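Sep 19, 2025

Finally a proper gripper day! I've been putting this off since the new fingers came off the printer, mostly by tidying cables and then not tidying them (there's still stuff trailing all over the floor behind the rail, I know, I know). But Unathi wanted numbers for the Stovurside people before lunch, so in I went with a coffee and no more excuses.

So the question was the Madex gripper against the Molefe one. Same arm, same wrist camera, same pick list, and whichever one does better on the small computer parts gets to stay on. I had a favorite going in, and I may as well write it down so I can laugh at myself later: I wanted Molefe to win. It opens wider and it's quieter and the cable comes out on the side where I like it.

Well. Molefe was lovely on anything chunky and pretty miserable on memory sticks. It closes with this tiny sideways twitch right at the end, maybe a hair's width, and on a block you'd never notice, but on a stick it nudges the whole thing over and then the next move is wrong too. I tried slower closing and I tried less force. I even swapped the pads with the old ones from the drawer, which cost me forty minutes and a bit of skin off my thumb. Better with the old pads, still twitchy. Grr.

Madex is the ugly one and I'm sorry to report I'm warming to it. The closing is dead straight. What it doesn't have is any feel at all. The force reading jumps from nothing to plenty with hardly a step in between, so I was stuck watching the camera feed and creeping down a bit at a time like I was parking someone else's car. I set the run at 100 attempts and let the script go, and got through it with only one stop, when the controller threw error 567 again. I still can't find that one in the manual! Busisiwe thinks it's a timeout on the bus and that I should shorten the cable. I think it's the controller being moody. We agreed to try the cable first.

The other thing I keep forgetting to write down is the camera. With the Udatine lens on, the view is wide enough that I can see the fingers and what's around them at the same time, which I love, but the bare metal in the cell bounces light like crazy and the auto exposure goes hunting every time the wrist tilts. Locked exposure fixed most of it. Note to self: LOCK IT BEFORE STARTING, not after two hours of wondering why the part detection has gone dreamy.

Saved a couple of views from the wrist before I shut everything down, tray and slots and all that shiny ribbed metal.
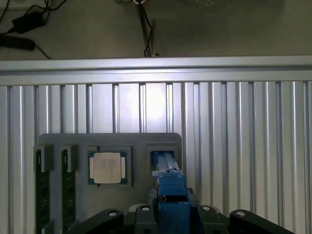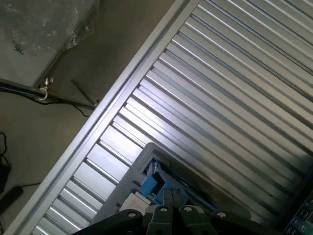
Sent the lot over with my grumbling attached, and Zinhle Lekota wrote back that I was being unfair to Molefe, that the twitch she'd seen on hers went away once she re-zeroed the fingers with the wrist pointing straight down, and that a force reading with no middle to it would bother her a great deal more than a hair's width of sideways. She also asked whether I'd run both grippers at the same closing speed. I had not. Ugh. So that's tomorrow gone, re-zero first and then both of them again at the slow setting, with the exposure locked and the short cable on if Busisiwe can find one.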